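The bell over the door at Le Goff still had the old clapper, so it went clunk where other bells go ding. I'd been hearing that clunk since I was six (my mother sent me down for rye bread and let me keep the change), and in February I was standing behind the counter myself, wearing an apron that went around me twice.

"Receipt books are under the register," said Bernd Wendt. "Sausage prices are in my head. Ask."

So I asked, all morning long! How much was the smoked? What did we do for Mrs. Sondetti, who paid by the month? Bernd answered without looking up from his crossword, and I wrote every bit of it down as fast as I could.

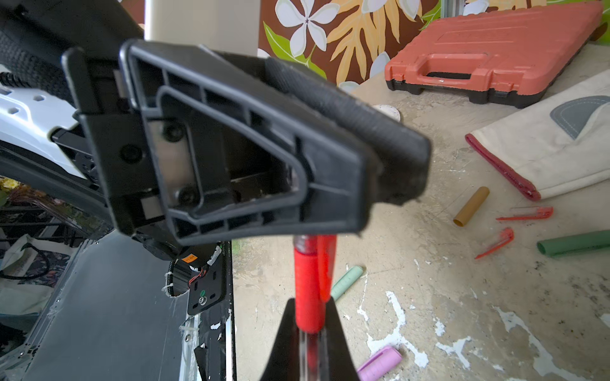
Red object, held upright.

Around noon a man from Brernik came in, nice coat, and wanted to talk about the lease. The new rent was 1564 a month. Bernd had been paying 530 since before I could drive.

"You want a sandwich?" Bernd asked him.

The man did want a sandwich. He ate it standing at the window, mustard on his thumb, and told us his grandmother used to shop in a place like ours over on Murora Street, and that she'd cried when it closed. Then he put the papers on the counter, next to the pickles, and said we had 15 days.

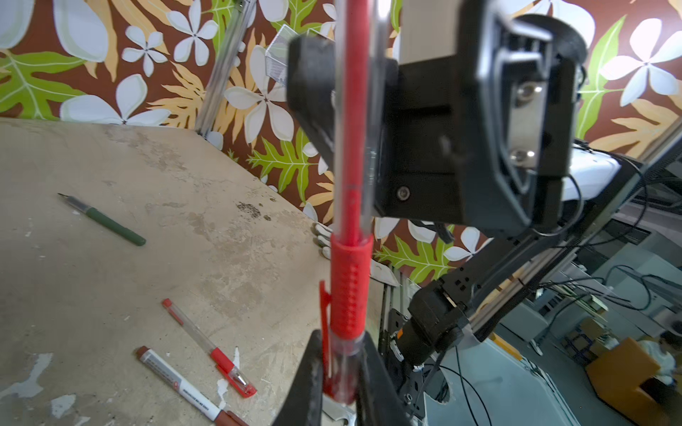

I thought Bernd would yell. I would have yelled! But he wrapped up a second sandwich, wrote the price on the paper and slid it across.

"Four dollars?" said the man.

"Look again."

He looked again. It said 400.

"New rent," said Bernd, and went back to his crossword. The man laughed, kind of, and then stood there a while with his wallet open, and I went to see about the bread.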